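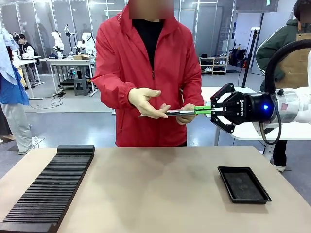
Jackets on indoors at the Nägeli building, Lendo.

Tenants at the Nägeli building have been told that their heating is working perfectly, a piece of news many of them received with their coats on.

The four-storey block on the Lendo ring road went over to a new heating contract in October. Since then the upper floors have been sitting at 17 degrees for most of the working day, while the ground floor, which contains the post room, the bin store and a large rubber plant, has been enjoying something closer to late June.

Zindotness, the company that manages the building, says the system is doing what it was set up to do. In a letter pushed under doors on Monday it told tenants that the average temperature across the premises was 19 degrees, as promised in the lease, and thanked them for their patience. It did not say whose patience it had in mind.

"It's an average," said Anqi Xia, who rents two rooms on the third floor for her bookbinding business and has become, without ever quite agreeing to it, the person everyone sends their complaints to. "If you put my feet in the post room and my head in my workshop, I expect I'd be fine."

Xia says glue is her main worry. Hers likes a warm room and goes lumpy in a cold one, and she has taken to carrying the pot downstairs at lunchtime and standing it next to the rubber plant. The plant has put out three new leaves since the contract changed hands. The dictionary she is supposed to be rebinding for a customer in the next valley is less far along. 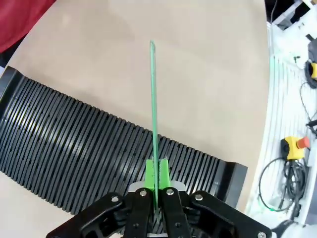
At the heart of the dispute are the thermostats, of which the building has 2. One is in the lobby, beside the front door, and notices every time somebody comes in. The other is on the second-floor landing directly above a radiator, and believes itself to be in Portugal. The boiler listens to both and splits the difference.

Zindotness was asked in November whether the landing thermostat could be moved to a spot with less radiator underneath it. The request was logged. A second request, asking what had become of the first, was also logged, and the tenants now have reference numbers for each. An engineer did come out before Christmas, by all accounts a pleasant man, who agreed that the thermostat was in a silly place and explained that he had been sent to look at the lift.

Fan heaters are not the answer either. Borimix, the flooring supplier with the showroom on the first floor, brought in a pair of them last month and took out the lights along the whole corridor at ten past nine in the morning. A notice went up the same afternoon reminding tenants that portable heaters are forbidden under clause 17 of the lease. The notice was laminated, and was felt by some to be the quickest piece of work the management had done all winter.

Borimix has gone back to selling underfloor heating from a cold showroom, a position its staff describe as awkward. Customers ask to see it switched on.
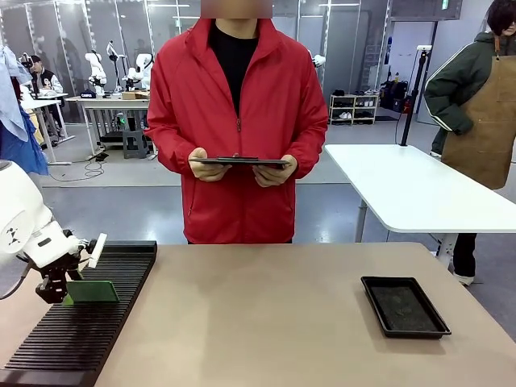 Other suggestions have come in from around the building. The accountants on the second floor would like the rent worked out as an average too, with the bin store included. Somebody has proposed that everyone move to the post room and the post be delivered to the third floor. A sheet for recording temperatures has been pinned up on each landing, though the one beside the lobby has filled up mostly with remarks.

Zindotness told this newspaper that it takes comfort seriously and that a review of the controls was "at the planning stage". It would not give a date for the end of the planning stage, but said it hoped to have news for tenants in the spring. Spring in Lendo is generally when the heating goes off.

A meeting between the two sides is to be held at six in the evening next Monday. Zindotness had offered its own office in town, which is said to be lovely and warm. Xia has asked for the third floor, with the windows shut, and has told the management to bring a scarf.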